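Sarkgate Lunch Club: news for members

Membership and meetings

The club began the year with 90 members, which is the most we have had since we moved to the Mustier. Six people joined in the spring and two moved away. Anyone who would like to propose a new member should pick up a form from the desk at the door and hand it back before the next business meeting. The form has changed a little. It now needs a second member's signature as well as the proposer's, and the old green forms can no longer be used.

We still meet at the Mustier Rooms at 12.30 pm, with lunch served at 12.45. Speakers are asked to finish by 1.50 so that people who have to get back to work can leave without walking out on them. Two talks overran this spring and several members missed the vote of thanks.

The Rooms will be closed for the whole of August while the heating is replaced. There will be no lunches that month. An evening walk along the river at Sarkgate is planned instead, starting from the lock car park at 6.30 pm. Families are welcome and so are dogs on leads. The date will go up on the noticeboard once the tides have been checked, as the lower path floods.

The cost of lunch

Lunch goes up by one pound from September. The Mustier held its price for two years and has now had to put it up. The club has agreed to keep the charge for guests the same as for members. If you have booked and can't come, please let the kitchen know by 10 am on the day before. After that the meal has to be paid for, and we have been covering too many of these from club funds.

Vegetarian meals need to be ordered when you book. There were five requests at the table in May and only two spare plates.

Spring appeal

The spring appeal raised £2,112. The plant sale did best, helped by a dry morning and by the Piras Nursery, which gave us four trays of bedding plants and a good many tomatoes. The quiz made less than last year, mainly through clashing with the school concert. We have agreed to look at the school's calendar before we fix the next one.

The money has been shared out as follows. £1,000 goes to the Govadholm day centre towards a ramp at its side entrance. £200 goes to the Sarkgate swimming group for lane hire. The rest stays in the appeal account until the autumn, when members will be asked to vote on how it is used. Suggestions can go in the box at the desk — please put your name on them, as we had three last time that we could not follow up.

The day centre hopes to have the ramp in before winter. It has asked whether any members could spare a morning to clear the shrubs along the side wall first. Tools are provided, but bring your own gloves. 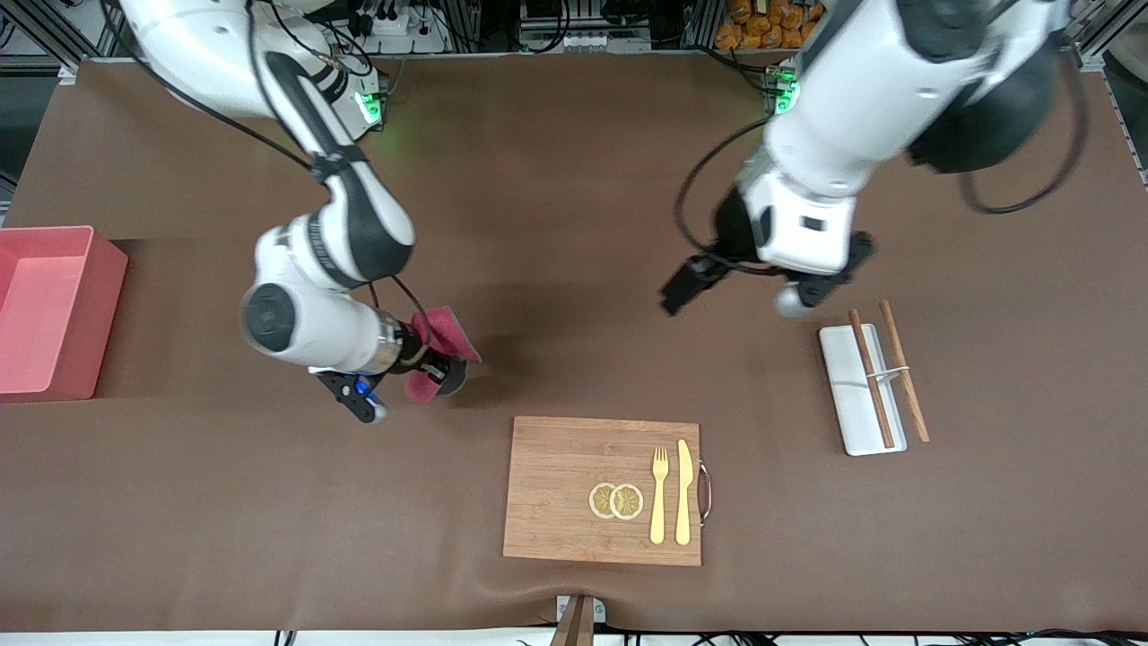
Visit to our twin club

Our twin club in Govadholm has invited us again in October. We would travel by coach, leaving Sarkgate at 8 am and getting back by 9 in the evening. The day includes lunch, a tour of the old harbour and a joint meeting in the afternoon. The coach will run if at least 25 people sign up. A list is on the noticeboard, and a deposit is needed with each name.

Lost property

Two umbrellas, a grey scarf and a pair of reading glasses in a brown case are being kept behind the desk at the Mustier. Anything not claimed by the end of July will go to the charity shop.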